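The Table in the Back of the Packing Hall

At Winley, a maker of wooden and foam toys for preschools, the morning shift used to begin with a sound. Someone opened the first sack of blocks and poured it over the sorting bench, and after this you could not hear the radio any more. The women and men at the bench picked the shapes by hand and put them into boxes, 90 pieces to a box. A good sorter could do it while talking about something else entirely.

When I came for the first time, in February, the company was still deciding. Orders had grown, and two sorters had left because of pain in the wrists. The management had bought a robot arm and asked Rernik, a small engineering office in the same town, to teach it the work. On the notice board hung a sheet with the title "What will happen to my place?" and under it the workers had written their questions. Some were practical. One was only a question mark, very large.

The answer which the company gave was that no one would be sent away, and until now it has kept to this. But the places are not the same places. Four people who sorted are now at the final inspection, where they look for cracks and bad color. Two others work directly with the robot. They arrange the blocks for the trials, start the program, and write down what goes wrong. For this they had a course of 200 hours and they receive a higher wage, although, as one of them told me, "not so much higher that you would notice it in the shop."

Her opinion of the machine is mixed. She likes that her hands do not hurt in the evening. She misses the bench, where eight people stood together and knew everything about each other's children. Now she spends large parts of the day with one colleague and a screen. She also says that she never thought before about how she recognizes a heart or a star – she just took it. To explain this to an engineer is tiring, and sometimes a little bit flattering.

The engineers, from their side, had to learn to ask. The first plan for the work surface was drawn without the sorters, and it was changed after they had seen it.
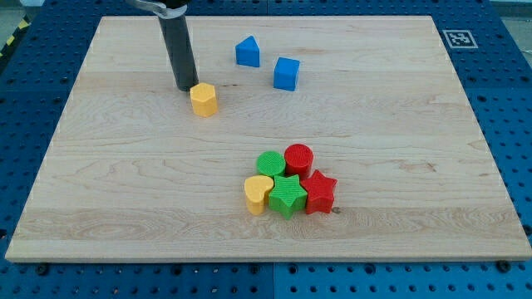

Hexagon, heart, star: blocks on the wooden board of the robot table at Winley.

Such a table is slow to watch. The program of trials includes 1000 arrangements, and many of them differ only by a small turn of one cube. An experienced sorter needs patience for this, because her eyes have finished the job long before.

In the canteen the opinions are divided by age less than I expected. A man close to retirement wants to take the next course. A much younger one has asked to stay in the warehouse, where he drives the forklift and is left in peace. The union representative wants the promise about the jobs on paper, with a date on it, and the talks on this continue after the holidays.

The old bench is still there, pushed against the wall. On Fridays, when the small orders must go out, people stand at it again and pour out a sack.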